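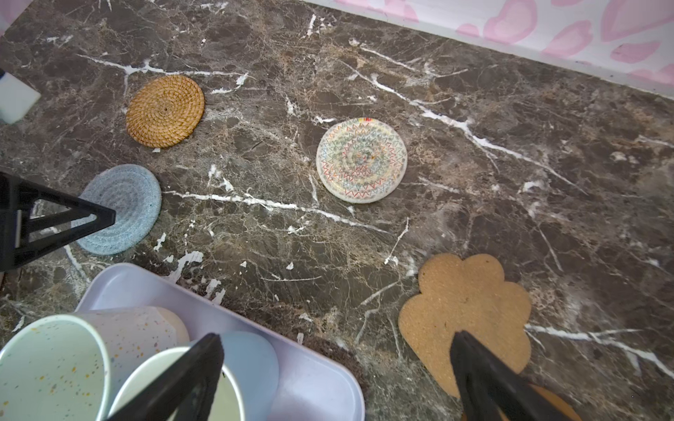 Coasters and cups on the marble counter at the Jalta kitchen station.

Jalta Lab Notes, 2020-09-16

The Cutamus project has moved from block stacking to kitchen work. Since May, operators at the Jalta station have been teaching two-finger grippers to put cups and mugs on coasters, mostly by remote control. The operator holds a pair of small leader handles and the arms copy the motion. Each run is saved with the wrist camera video and the joint positions, and a run where the operator hesitates for long is thrown out.

The target for this round is 2,000 saved runs. A new operator gets 20 practice runs before anything counts.

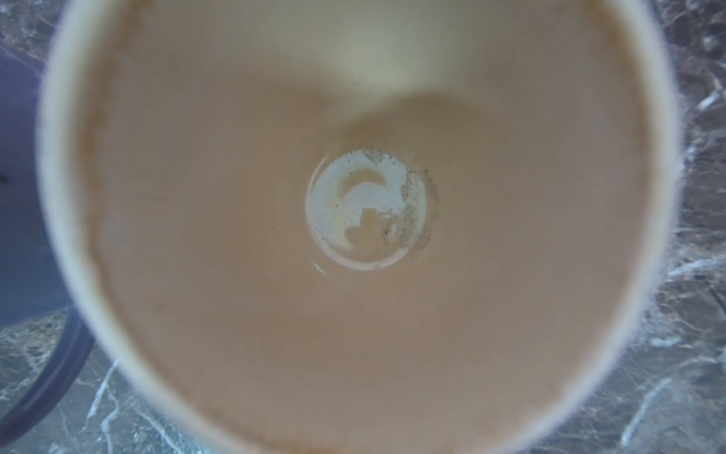 Wrist cameras are the part of the setup operators ask about most. They are told to steer by the wrist view for the last stretch of an approach, as the policy will have little else to go on at that point. The view is narrow and it takes getting used to. Straight over a paper cup, the rim runs almost all the way around the picture, and past it there is only a bit of marble and something purple at the left to judge position by. Operators who came from the block task tend to rush this stage. The advice is to stop above the cup, line up the small round floor inside the rim, and only then go down - slowly, with the fingers already open to the right width.

We also tried guiding the arm by hand, with the motors slack and the operator pushing the gripper to where it should go. It works well for teaching the angle on a mug handle, and people learn it faster. The drawback is that hands get into the video. 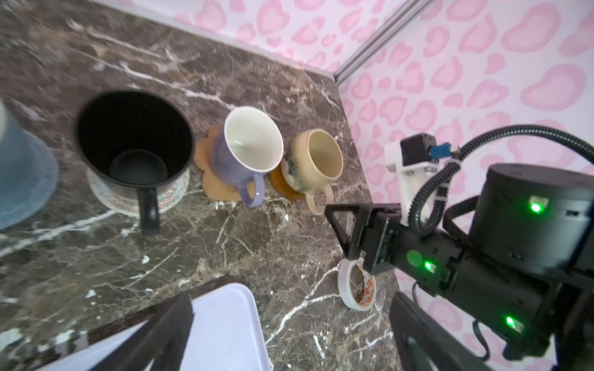
For that reason hand guiding is now limited to 11 short motions, all of them grasps, and everything else goes through the leader handles. The Suksawat team has written a script that joins the two kinds of recording, and it will go into the Batus code folder once the time stamps agree.

Two operator places are open for the next round. No robot experience is needed, but you should be able to sit for 2 hours at a stretch with a break in the middle. Sign up on the sheet by the station door.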